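Last bus, first ferry
Getting out to Villine without a car

Saturday, a little before seven. Rain on the shelter roof at Drurnedton, and the timetable in the case is last winter's. Typical. The bus comes anyway, more or less on time, with nine people already on it and a stroller wedged where the luggage should go.

The Villine link has been running since spring. One ticket, bus plus ferry, bought from the driver or on your phone. Before that you paid twice and waited in between, and if the bus was late you watched the boat leave. Now the boat holds. Not forever, but it holds. The skipper gets a message from the bus and gives it a few minutes.

Does it work? Mostly. I rode it both ways for this piece, plus a weekday run to see the commuters. The weekday was better. Regulars know which door opens first and stand there. On weekends it's hikers, and hikers have to find thier tickets.

The operator, Hoani, says around 900 riders use the link in a good week. Summer numbers, mind you. Off season is anyone's guess and they were not keen to guess with me on the phone. The fleet is small: 2 buses, 2 boats, no spare of either. When a boat goes in for repairs the other one does double trips and the gaps get long.

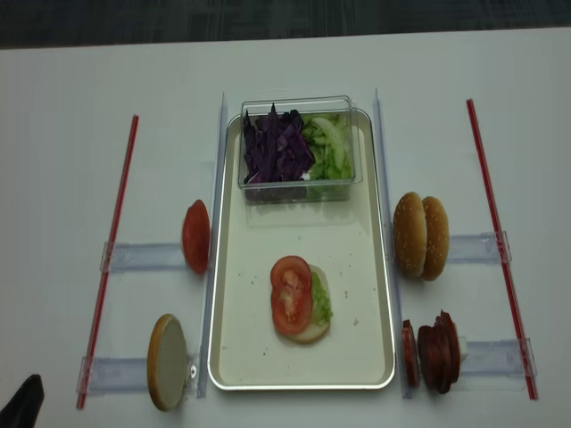 Food is the other complaint. The kiosk at the landing closes early and the boat sells coffee, chips, nothing else. So people pack. The woman across from me had crackers and a whole cucumber. I'd go for something that can take a bumpy road and still be worth eating at the far end: shredded purple cabbage on one side of a clear box, chopped lettuce on the other, dressing in a seperate jar. Eat it on the upper deck if the wind lets you.

The crossing itself takes 21 minutes. Feels shorter. You come around the point, the old cannery goes by on the left, then the landing at Irkon, where about half the boat gets off. Stay on for Villine.

Bikes are still a mess. Allowed on the ferry, not on the bus, so cyclists have to ride down to the landing on the shoulder of the main road. No lights on that stretch. Racks on the buses are promised for next year. They were promised this year too.

Going back is the tricky part. Last boat out of Villine is early evening, and the bus that meets it is the last one to Drurnedton. Miss it and you're calling a cab, if one will come. Check the times the night before, on the website and not on the shelter wall. Bring a jacket. Upper deck is cold even in August.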